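Brukance teaches grippers to handle flat panels by the corner, with all training done in simulation

STULSTEAD, March – The robotics group at Brukance has a result we've been itching to share. Flernemness, our new method for planning grasps on thin, flat objects, was trained without a single real-world grasp, and it completed 1000 of 1044 attempts when we moved it onto a physical arm at our Stulstead lab.

Thin panels are a headache for two-finger grippers. Tablets, display screens and cover plates are usually wider than the gripper can open, and they leave very little to hold on to. Most planners look for a pair of parallel edges, and when the edges are too far apart they give up or hand the job to a suction cup. Suction works well on clean glass, but it struggles with dust, vents and textured backs.

Flernemness goes for the corners. The planner turns the panel in its own model until one corner points toward the palm, then searches for finger positions on either side of it. It scores each candidate on how far the panel would swing if the arm stopped suddenly, and it keeps the scoring simple enough to run while the arm is already on its way (this was the part we argued over longest, and we're very happy with where it landed!).

The simulator renders only the gripper and the part, against plain black. We tried cluttered backgrounds early on and they slowed rendering without helping the planner, so out they went. Textures are just as bare, and the renders take their detail from geometry: bezel width, corner rounding, the slope of the finger faces. 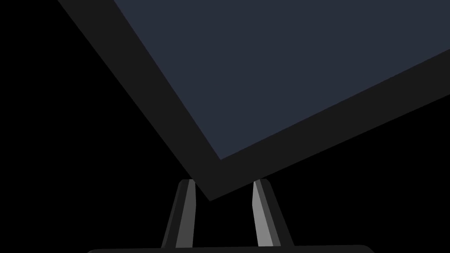
What we tested

The training library holds 3186 simulated panels, each with its own size, thickness, weight and corner radius. For the physical trials we used 136 parts that the planner had never seen in any form. They ranged from small covers to panels well beyond the opening of the gripper. An attempt counted as complete if the arm picked up the part, turned it upright and set it down in a slot without dropping it.

Of the 44 failures, most came from parts with heavily rounded corners, where the fingers slid before they could settle. We have a good idea of how to improve this, and it starts with modeling friction at the fingertips more carefully.

Working with Ďurica

The fingers were designed with Ďurica, whose workshop supplied the tapered profile used in both the simulation and the lab. Having one set of drawings for both saved us weeks of matching measurements.

What comes next

Brukance will release the planner and the full panel library for research use, along with the logs from every physical attempt, failures included. Work on curved panels is already under way in Stulstead.

Press contact: Brukance Communications, Stulstead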